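Lukumay Releases Mavdale 2, a Build Cache Checker for Teams That Do Not Trust Their Build Cache

PROTDALE, 2021-03-12 – Lukumay today released Mavdale 2, a command-line tool that checks whether the results stored in a shared build cache match what a clean build would produce. It works with most common build systems and is free for teams of up to 18 developers.

Shared caches are sold on speed, and the speed is often real. Lukumay is less convinced by the rest of the pitch. A cache that hands back the wrong object file is also very fast. The usual advice when that happens is to wipe everything and start over, and plenty of teams now do this so often that it is hard to say what the cache is saving them.

Mavdale 2 picks cached entries at random, rebuilds each one from source in an empty directory, and compares the two byte for byte. Where they differ, it lists the inputs the build rule never declared: an environment variable, a header found outside the project tree, a compiler that was upgraded on one machine and left alone on another.

Before release, Lukumay ran the tool over its own main code base, which has 2929 build targets. The company had believed that code base to be in good order. Mavdale 2 found 8 targets whose cached output depended on something the build files did not mention. One of them had been wrong since the cache was first switched on.
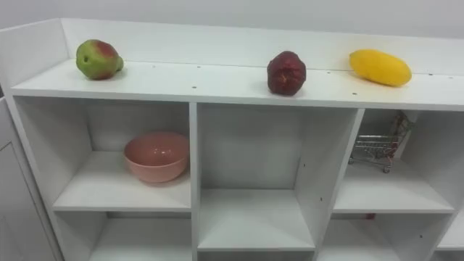

Lukumay does not claim that those results will hold anywhere else. Figures from a single company's code say little about another's, and readers should treat vendor benchmarks with care, including this one. The release comes with a script that runs the same check on any project and writes the results to a plain text file. Nothing is sent back to Lukumay.

There are limits. Mavdale 2 cannot tell a harmless difference from a serious one, so a timestamp stamped into a binary will be flagged the same way as a missing dependency. Users can add rules to ignore known differences, though a long list of such rules ought to worry whoever has to maintain it. The tool does not repair build files. An automatic repair feature was tested and dropped, as its guesses were wrong too often to ship.

Checking also takes machine time. On a busy build server the company suggests a small nightly sample to begin with.

Mavdale 2 replaces Zustar, the company's earlier checker, which compared only file sizes and missed more than it should have. Zustar will get security fixes until the end of April – after that it will be withdrawn. Existing settings files can be read by the new version without changes, except for those that use custom path filters, which have to be rewritten by hand.

Availability

Mavdale 2 can be downloaded now for Linux and macOS. A Windows version is in testing and has no release date. Paid licenses for larger teams are priced per build server.

About Lukumay

Lukumay makes build and release tools for software teams. The company is based in Protdale.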